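Handling Soft Goods at the Packing Bench
Speaker notes, K. Chettiar
Slot: 25 minutes plus questions. Handout is the one-page grip table.

Slide 1. Title
Introduce self. Say that the work was shared with Siiri Pētersons, who ran the bench trials at Corkisham and will take the questions on packaging film.

Slide 2. Scope
Soft goods here means anything that changes shape under normal hand pressure: bread, bolsters, rolled towels, stuffed items. Cartons and jars are out of scope. If anyone asks about bagged produce, refer them to the Drellari report.

Slide 3. What goes wrong
Three classes of damage. Surface creasing, which may recover. Permanent flattening, which does not. Tearing or splitting at the ends, mostly in long items held too near one end.
Read out the counts. Of 475 items inspected at the bench, 71 had visible damage. End damage was the largest class. Do not give the split by shift. It is not cleared.

Slide 4. Where to hold a long item
Define the terms before showing the diagram. Length is tip to tip at rest. Grip zone is the part covered by the fingers. Overhang is whatever is left unsupported.
Main point: overhang sags under its own weight, and the bending is greatest next to the grip zone. A firm item tolerates this. A fresh loaf does not.
A second hand under the item shortens the overhang. It should be open, palm up, and in place before the item is turned level. Pause. People write this one down.

Slide 5. Slanted holds
Holding at a slant reduces the bending but moves load along the length, so the fingers have to resist sliding as well. On a smooth crust that means more squeeze and more creasing. Our working limit is 60 degrees from level. Steeper than that, support the lower end.

Slide 6. Photograph
Leave up while talking through the hold. Point out the creasing in the surface, then the open left hand. Ask the room where they would place the second hand. Take two answers, then move on.
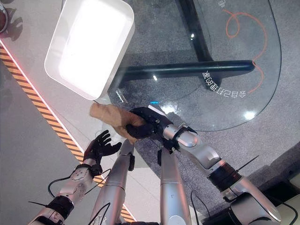
Fig. 3. Beige item held at a slant in the right hand, left hand open and palm up.

Slide 7. Bench routine
Pick up with the fingers spread. Bring the second hand under. Level the item. Lower both hands together until the full length is resting, then release the supporting hand last.
Allow 5 seconds per item when training new packers. The Sezer trays need longer because of the raised lip.

Slide 8. Open points
Warm bread has not been tested. Film-wrapped items slide more and need their own limit. Brokero has offered sample stock for July.

Slide 9. Contact and questions
Leave the grip table on screen.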